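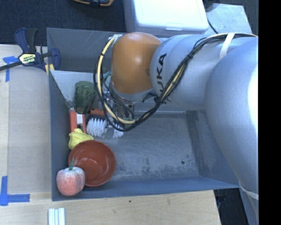 Brush, orange handle, bristles up, in the gray bin.

November, 7:40 in the morning, bench two

Glue notes again. Bjarke wants these written down before I start improving my memory of them, so I'm doing it with coffee and before anyone else gets in.

Where we were: the Praven job is the old accordion-fold map case, the one with the cloth hinges. Original adhesive is animal glue, gone to brown sugar in most of the joints and still absurdly strong in the two we need to open. Plan was to re-hinge with new linen and hide glue so that whoever gets it next can undo us with warm water and a bad mood.

Batch 4 went on yesterday afternoon. Recipe as in the back of the blue binder, except that I ran out of the Laxdal granules halfway through weighing and topped up with the Goltimari. I know. Both bags say the same strength on the label, and the labels are where the resemblance ends. The Goltimari soaks up water like it has been lost at sea. After an overnight soak the mix was a solid puck that I could have re-soled a boot with. Added water, warmed it, added more water, stopped writing down how much water. So batch 4 is technically a recipe with one ingredient listed as "some."

It brushed out beautifully, of course.

Test strips, linen on old board, clamped overnight:

Strip A, straight Laxdal from batch 3. Held. Tore the board before it let go, which is too good. We want the joint to fail first.
Strip B, batch 4. Held, then peeled slowly and evenly with a sound like a bandage coming off. Left the board surface clean. Exactly what the client's letter asks for, and I can't repeat it.
Strip C, batch 4 with a pinch of urea to keep it open longer. Still tacky this morning. Picked up a hair, not mine.
Strip D, the Iment ready-mixed stuff in the squeeze bottle, which Valdemar bought and keeps defending. Peeled off by itself while I was looking for a pencil.

In fairness to Valdemar, D was clamped next to the radiator. He will say this, so I'm saying it first. Repeat D at the cool end of the bench, and then we can be rude about it properly.

On temperature: the pot thermostat is lying again. Dial says 60 C, my thermometer says 66. Glue cooked that hot for a whole afternoon loses strength, and that may be the entire secret of strip B – old, tired, slightly overcooked glue with too much water in it. If so I have spent two weeks trying to reproduce a mistake I was already making in September. Look back through the book for the page with the ring stain on it.

Brushes. Please, everyone, glue brushes get rinsed warm and hung up. I found one standing on its bristles in a jar of cold glue and it now has the profile of a hockey stick. I cut it down and it's the stippling brush for paste, so there's a happy ending for the brush if not for the jar. The jar is in the sink with a plate on it. Do not look under the plate.

Linen: cut 23 hinges, needed 22, so there is a spare in the flat drawer, under the blotters. Grain runs the long way. Bjarke asked why I don't cut them on the bias like in the video he found. Tried one. It stretched at the corner, crept out of line while drying and now opens the case at a jaunty angle. Kept it, pinned above the bench as my reply.

Job number for all of this is 613. It was 631 on the first two pages, and I've fixed those in red.

To do:
Weigh a new batch, Goltimari only, 1 part to 2.5 water, and write the water down this time.
Same again with Laxdal, held at a true 66 for four hours.
Move the clamps away from the radiator.
Ask Valdemar what he paid for the squeeze bottle.

Added at noon: strip C has still not dried. It has a second hair.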